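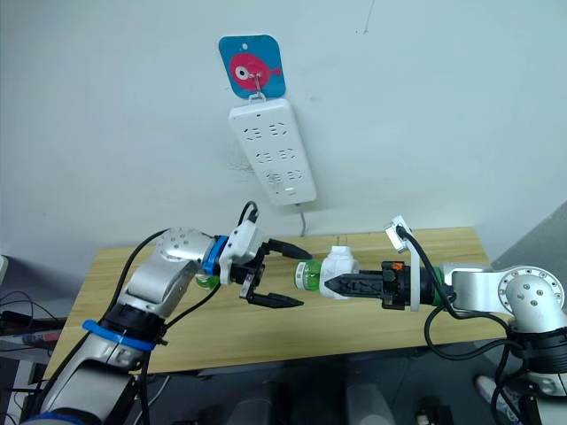 Drukstead releases Ader 2, planning software for robots that work with two arms

BENDNESS, 19/08/2018. Drukstead today released Ader 2, a new version of its motion planning software for two-armed robots. It can plan for both arms together, check the plan against what the wrist cameras see, and change its mind while the arms are already moving.

The main addition is a handover planner called Penner. Passing an object from one hand to the other is easy for people and has always been awkward for robots. The giving arm has to hold the object so that part of it is left free, the taking arm has to reach that part without knocking anything, and there is a short moment when both hands have hold of the same thing. If the two arms disagree about where it is by even a few millimetres, they start to pull against each other.

Ader's first version dealt with this by planning one arm, freezing it and then planning the other. It worked, but it was slow to watch, and it often chose a meeting point that suited the first arm and left the second one folded up like a deckchair. Penner looks for the meeting point first and works outwards from it to both arms.

"We'd been treating a handover as two jobs in a row and it's really one job," said Xuelian Dong, who leads the planning team at Drukstead. "Once we wrote it down that way the code got shorter, which is always a lovely feeling, and the arms started to look as if they knew about each other."

Plastic bottles have been the team's favourite test object this year. The neck and the body are different widths, the label can be slippery, and clear or tinted plastic is hard for a depth camera to read. Penner lets the user mark which parts of an object may be gripped, and by which hand, so that one arm can hold a bottle by its body while the other comes in for the neck.

The planner was put through 695 handovers before release, using bottles, boxes, hand tools and a very unpopular roll of tape. Every run was logged, and the logs can be downloaded along with the software. The runs that went wrong have been left in.

"I'd say look at the failures first," said Helju Avotiņš, who ran the tests. "There's a whole family of them where the taking hand arrives a touch early and nudges the bottle round. We've fixed most of those and we know what the rest look like. If somebody outside spots a pattern we've missed, I'd be delighted!"
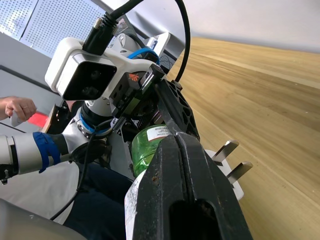 PERCEPTION

Ader 2 also makes much better use of cameras mounted at the wrist. A wrist camera gives a wonderfully close view of whatever is being held, but its own fingers block a good part of it, and the view tilts and swings whenever the arm does. Loose things on the table such as plugs and cables come and go at the side, and the other arm may turn up in the middle of it all.

The new version takes the position of every joint in both arms and works out which parts of each view are robot. Those parts are masked before the object tracker runs. The tracker then combines what is left from all the cameras into one estimate of where the object is, and passes that to Penner every 35 milliseconds. If one view is blocked, the others carry on and the estimate is marked as less certain, which slows the arms down.

Cables get a setting of their own. Camera leads that hang from an arm are not part of its rigid shape, so older planners ignored them and now and then drove a finger straight through a loop. Users can now give each lead a length and two fixing points, and Ader keeps a soft zone clear beneath it.

"It's a small feature and I'm unreasonably proud of it," said Boyang Zou, who wrote the cable code. "Anyone who has unhooked a camera lead from a gripper in April and again an hour later will see why."

TOOLS AND UPGRADING

A new replay viewer shows the plan, the camera views and the tracker's estimate side by side on one timeline. Users can stop at any point, move the meeting point by hand and ask Penner to plan again from there. Alaric Thibodeaux, who built the viewer, said it began as a debugging aid and was tidied up after the rest of the team refused to give it back.

The release closes 428 reported issues, many of them sent in by users of the first version. Project files from that version will open in Ader 2 without changes, although handovers need to be marked again before Penner can use them. The old one-arm-at-a-time planner is still included and can be switched on in the settings.

Ader 2 is available now to all current licence holders. A guide to moving existing projects across, written by Yanling Fan, comes with the download.

Drukstead writes planning and perception software for robot arms and is based in Bendness.

Press contact: Yanling Fan, Drukstead press desk, Bendness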